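Ikport insertion task, end of term notes

The club has been on the Ikport board for most of the term. Entry rules are short: two arms, one board, blue parts into their matching outlines. Ours is the Titance entry. The controller is a small stack I named Vi, written mostly in March and rewritten since. 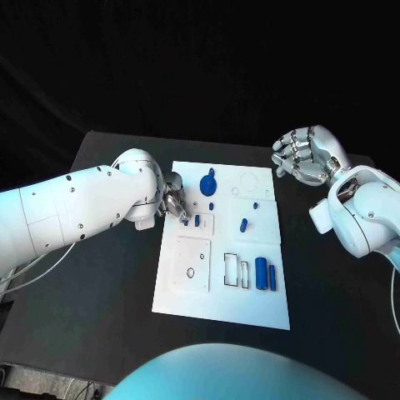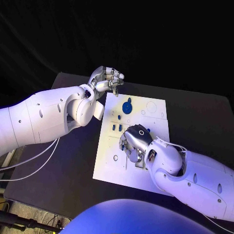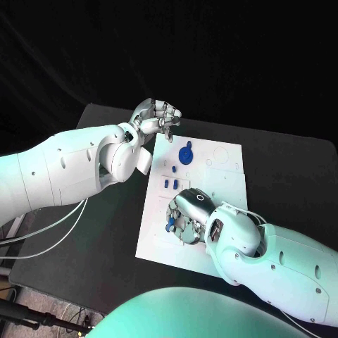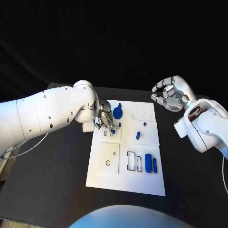
Head view, both arms over the Ikport board.

Vi splits each insertion into approach, contact and seat. Approach is position controlled and was finished early. Contact is where the hours went. The fingers flex slightly under load, so the part tilts in the grasp and the estimated tip position drifts. I was correcting for that in the arm frame when it should have been done in the hand frame. The fix was 2 lines and took me nearly 10 evenings to find.

The current log holds 1471 attempts, simulated and real combined. I have not separated them yet, so I won't quote a success rate. The simulated ones flatter us, as the contact model has no finger compliance at all.

Other changes this term:

Control loop moved off the shared lab computer. Jitter is now low enough to ignore.

Grasp timeout set to 40 seconds. The old value let a bad grasp stall a whole run.

Calibration offsets are stored per hand. Previously both hands read the left file, an error of mine.

Still open is the handover between arms. Vi treats them as independent and relies on a keep-out volume down the centre of the board, which is conservative and slow. Cleretti, the planner the senior team wrote, handles shared space properly, but it expects a different joint ordering and its licence file is missing. I've asked about both.

Next job is splitting the log.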